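Getting furniture dents out of carpet before new shelves go in
Posted in Floors and Carpets by Jaruwan Rattanakul, Mon 30 July 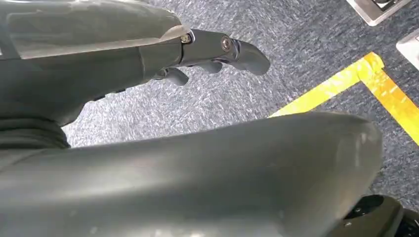
The carpet in the back room

I moved a heavy bookcase out of our back room last weekend and it left four deep dents where the feet were. It had been in the same spot for 11 years. I vacuumed over them a few times and it made no difference. I'm putting in two low Skandgate shelves along a different wall, so the old spot will be out in the open.

I don't know what the carpet is made of. It came with the house. There is a pad under it. I've read about ice cubes and I've read about using an iron, and I don't want to melt anything. Which one should I try first, and do I need to do it before the shelves go in?

2 answers

Stojan Trajkovski
Ice first. It's slow but you can't scorch anything with it. Put a cube in each dent, two if the dent is long, and let them melt completely. Leave it overnight. In the morning blot up what's left with a towel and work the pile up with the edge of a spoon or your fingers. Go against the way it's lying down.

If it's still flat after that, use steam. Hold the iron a few inches over the carpet on the steam setting and never set it down on the pile. Give it 30 seconds, brush it up, and let it cool before you decide if it worked. Try it inside a closet first if you have one with the same carpet, because some synthetics don't like heat. If it's wool, keep the steam light and don't soak it.

Eleven years is a long time and the pad may be crushed too. Ours was. The pile came back fine but you could still feel a low spot in socks. I quit there.

Do it before the shelves. You want the space to kneel, and the carpet should be dry before you put anything on it. Get some wide cups for the feet of the new ones while you're at it. I use the Parkow ones.

guest
just put a rug over it

Comment from Jaruwan Rattanakul
Thanks. Did the ice twice. Three of them are nearly gone and the one by the door is still there, so I'll try steam on that.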